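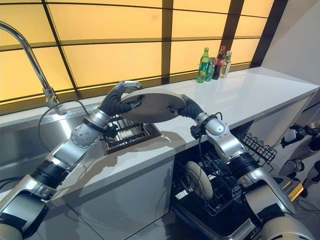
2023-02-06

Back from Skendley at last, and so glad to be in my own chair again! The walk was meant to be the short one, up past the chapel and home by the river, but the lower path was shut and I went the long way round by Tumatley (eight miles in the end, and my left boot let me know about every one of them). I didn't mind a bit. The snowdrops are out all along the churchyard wall, great thick drifts of them, and the rooks were making such a racket in the tall trees that I stood and listened until my fingers went numb.

I had soup at the café by the bridge, leek and potato, with a heel of bread the size of a brick, and then of course I missed the bus and had to wait for the one at twenty past.
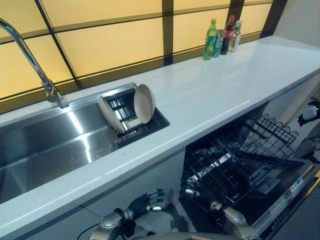 2 min read

Supper was beans on toast and I washed up straight after, for once, so the kitchen is fit to come down to in the morning. Since then I have had the map spread over my knees, looking at the ridge above Medska and wondering if I could manage it in March, when the evenings are lighter. It's a proper climb, that one, and I'd want new laces and a better hat. I've put the boots by the radiator with newspaper in them and now I'm off to bed with the hot water bottle.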